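4.2 Rumor and retraction on small political blogs

Our sample comes from 8 blogs that follow fringe groups of the left and right, most of them written by one person with a great deal of spare time. Between them they put out 675 posts in the study period. We coded 148 as absence rumors: posts that take a rival's silence and supply a reason for it, usually arrest, exile or a falling-out over money.

The busiest of the eight, Patovine, announced the collapse of its rival Zornari on three occasions. Zornari went on posting through all of them, once to deny that it had collapsed and once, in June, to announce the collapse of Patovine. Both claims were picked up by Pruneteo, which linked to each as confirmation of the other.

Retractions were scarce. Only 3 of the rumor posts were ever corrected, and one of those corrections accused the missing man of staying home on purpose. More often the post was left up and its author moved on to a fresh disappearance. Readers seemed not to mind. Comment threads under a dead rumor ran on happily, mostly about who in the thread was a police informer.

Hao, the one blog in the sample that also covers arts and crafts, published no absence rumors at all. It had the fewest comments of any blog we read, and its politics posts drew fewer than its posts on brushes and ink (Figure 3).
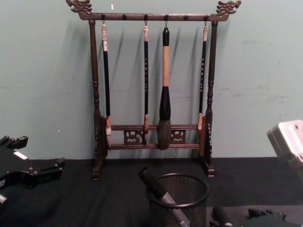

Figure 3. Calligraphy brushes on a wooden rack with dragon-head finials.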